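Put the Simulator Settings in the Report 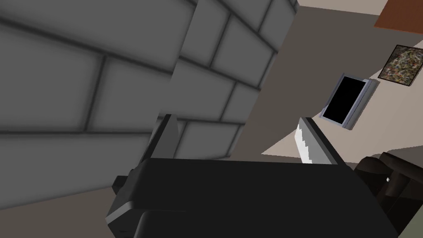 By Gerardo Lagman
Opinion | May | 5 comments

Most of the arm work we do at Trikport now starts in a rendered living room. There is a brick wall, a TV with a black screen, a painting, and a two-finger gripper that opens and closes in front of them. It costs very little to run and nothing gets broken. I have no complaint about any of that.

My complaint is with how the results get written up. Last month I read a supplier's report that claimed 2749 successful grasps. The word "simulated" showed up once, in a footnote. The report did not give the friction value used for the finger pads or the time step. It did not say whether the camera was held at one angle or moved around. A buyer reading it would assume a real arm had done the work.

I think we need a short written rule, and I would like to see it adopted before the next round of bids. Any success rate that comes from a simulator should say so in the same sentence as the number. The contact settings should be listed in a table. If a gripper pad has teeth in the model, the report should say whether those teeth touch the object as real geometry or are only drawn on. Those two cases give very different results on a smooth cup.

The rule should also ask for real trials. Yutong Wan, who runs our test bench, wants 100 for each task. I would settle for 20, done on hardware by someone who did not train the policy, with the failures left in.

Zakhar Kravets at Grurkbridge has told me this will slow small teams down. It will, by a few days. Small teams already keep these settings in a config file, and copying them into a table is an afternoon of work. The hardware trials are the real cost, and a team without an arm can rent time on one.

He also says that customers don't read tables. Some don't. The engineer who has to install the cell does, and so does the safety inspector. They are the ones who have to stand next to it.

We started doing this for our own reports in May. Our numbers went down.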